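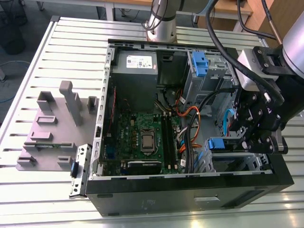

Refurb notebook, March 15, 2019

Clocks again. Govham batch, the ones that came back from the Baltavville library. Complaint as written on the job sheet: "won't log in mornings, fine after lunch". Turned out on the phone that "fine after lunch" means after someone at the desk has reset the date by hand. Machine wakes up thinking it's years ago, login server refuses it, everyone blames the network.

So coin cells. We knew about this in August and did half the batch. The other half went out with whatever was in them. No note of which half. My fault as much as anyone's, the sheet from that week just says "batteries done".

What I want out of today: a test that catches a weak cell before it goes out the door, not one that tells us it's dead when we already know.

Measuring

Old habit: cell out, meter across it, looks fine, cell back in. Not good enough. A tired cell reads nearly like a new one with nothing pulling on it. Put a resistor across and watch it sag, that's the bit that tells you something. Used the one from the drawer with the green tape on, left the clips on until the reading stopped wandering. Some dropped like a stone. Others crept down slowly and then sat there, those are the ones I don't trust, would pass on a quick look.

Did 10 off the returned pile this way. 8 were bad under load. Of those, most had looked OK on the meter alone, which explains August.

Careful with the drawer, someone has put used cells back in the new tray. Smelt a rat when a "new" one had a scratch across the face from a screwdriver. Emptied the lot into the recycling tub and opened a fresh strip. Please please: used cells go in the tub the moment they come out, terminals taped.

The clip

Half the trouble is getting them out. Don't lever from the plus side. Push the little spring tab away, the cell pops up on its own, catch it. Levering bends the contact and then the new cell sits loose and you get the same fault back with a fresh battery in it. Had 2 like that today, both bent, both straightened with the wooden spudger and a bit of patience. Meter between the contact and the cell face afterwards to be sure it's touching.

Also wipe the contact. There's a dull film on the older ones. Dry cloth first, then a dab of isopropyl if it needs it, let it go off properly before the cell goes in.

Drift test

Separate question, is the clock any good even with a decent cell. Set the lot from the same time source, mains off at the wall, left them overnight. Checked against the source first thing. All slow or fast by a bit, nothing that would bother a login server. One had lost a lot more than the rest, set that aside with a yellow ticket, job 721. Will run it again over a longer stretch before deciding anything. Might be the crystal, might be me mistyping the time when I set it, was in a rush.

Note the wall part. If they're left plugged in the board feeds the clock from standby and the cell does nothing, so you learn nothing. I did this wrong the first evening and wasted a night.

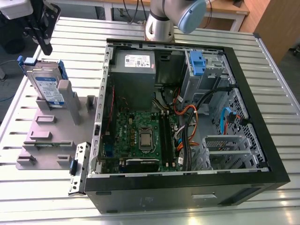

Setup screen after a cell change

Everything goes back to factory when the cell's been out a while. Easy to forget as the machine boots anyway. Needs putting back every time:

- date and time (UTC or local, the library image wants local)
- disk mode, must match what the image was built with or it won't boot
- boot order, network boot off
- power-on after mains failure, set to "last state", library turn everything off at the board
- admin password, the usual one in the safe folder, NOT on a sticker

Write the date of the cell change on the ticket and on a bit of tape inside the case. In the case is the one that survives.

Disk mode caught me out once today. Spent ages reseating a cable before I looked. Check settings before hardware, I've wirtten that in this book before.

Stock and supplier

Strips from Mikow are fine, date code on the back is easy to read. The loose ones from Chong come in a bag with no date at all and they knock against each other in the post, so who knows what state they turn up in. Cheaper though. Loaded a few from the bag, mixed bunch. I'd say stop buying them, or only use them in test rigs.

Price per cell is nothing next to a drive out to Baltavville and back with the van.

Proposal: every machine gets a new cell, full stop, whatever the old one reads. Load test stays, but for checking new stock as it comes in. Takes a minute or so per machine if the clip isn't bent.

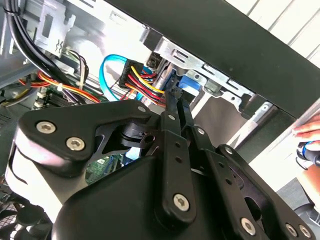
Govham aren't keen on the blanket swap. They say a cell that holds up under load should stay where it is, that throwing good ones away looks bad on the waste return, and could we send the readings over so they can see the spread for themselves.

Fair enough on the waste. Sent the readings. Pointed out that we don't know the age of any of them and a return visit costs more than a strip. They'll come back to me. Until then: swap on anything going to the library, load test on the rest.

Still to do
- second drift run on 721
- resistor into a proper holder with clips, tape is coming off
- new tray for used cells with a lid, differnt colour
- ring the library re which machines are still out, need serials
- redo the August sheet as far as we can from the tickets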